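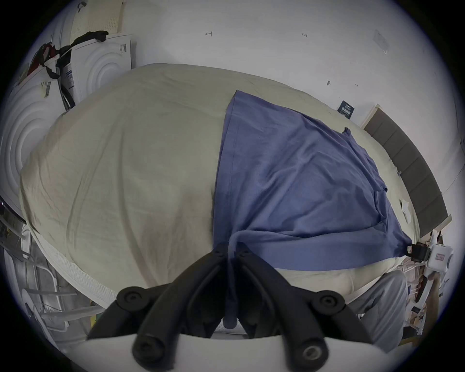

7月 作業ノート 寝室セット、Tシャツたたみ

今日はずっとTシャツ。同じ一枚を広げてはたたみ、また広げる。単純なのに飽きない。午前中にやった分だけで68回、ノートの端が正の字で真っ黒になった!

手順の覚え書き。まずベッドの上で前身頃を下にして広げ、手のひらで中心から外へしわを逃がす。次に裾の両端を持って軽く張り、袖を内側へ入れ、縦に折り、最後に丈を三つに折る。最初に裾の線が決まると、あとの折りが面白いくらい素直についてくる。逆にここで横着すると、肩のあたりで必ず斜めにずれる。

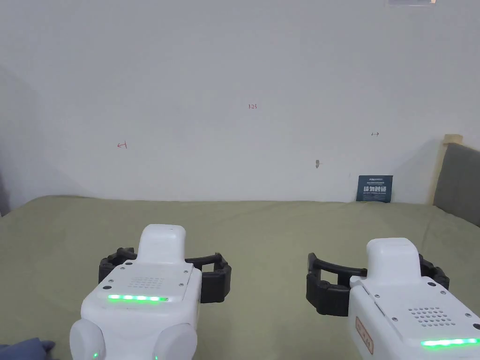

シーツの色はオリーブ系がいい。青いシャツの輪郭がよく見えて、袖口がどこで終わるのか迷わない。Vondwoodのマットレスは少し硬めで、押さえても沈まないのもありがたい。羽毛布団の上でも試したけれど、ふかふかで平らな面がつくれず、折り線がすぐ甘くなる。これはこれで練習としては楽しいので、明日もう少しやりたい。

裾は強く引きすぎないこと。張ったまま折ると、手を離したとたんに縮んで線が波打つ。ぴんと張ったら一呼吸おいて、少しゆるめてから置く。この「少し」がつかめてきたのが今日いちばんの収穫!

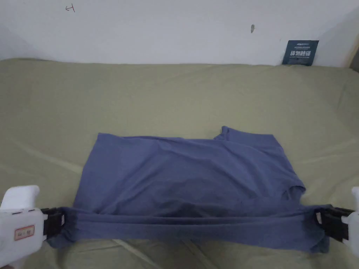
裾の帯を両側から張ったところ。中央に斜めのしわが残る。

Storkachの洗剤に替えてから、生地の滑りが前と違う気がする。洗い上がりをもう7枚用意して比べる予定。Illicoの薄手も一枚混ぜたい。薄い生地は風をはらむので、置くときの速さで結果がかなり変わるはず。 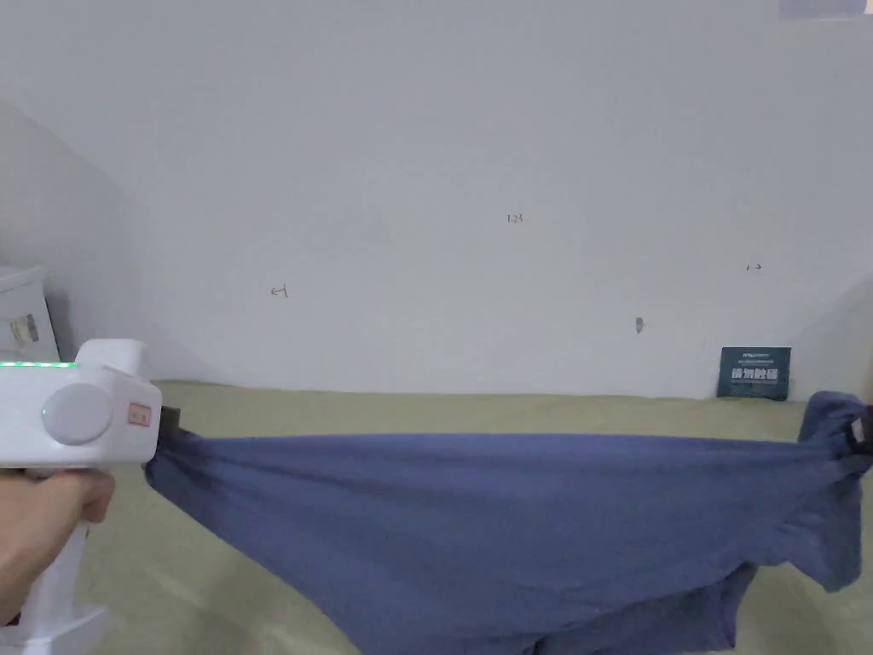 持ち上げてから置き直すやり方も試した。コットンは柔らかいので、両端を持つと上の縁はほぼまっすぐになるのに、下側は重みでたるみ、つまんだところから放射状にしわが寄る。このまま下ろすとしわごと寝てしまう。裾側を先にシーツへ触れさせ、奥へ送るように下ろすのがよさそう。

次回メモ
・洗濯かごは窓側へ移す
・長袖も一枚持ってくる
・目標は通算500回。この調子なら月内に届く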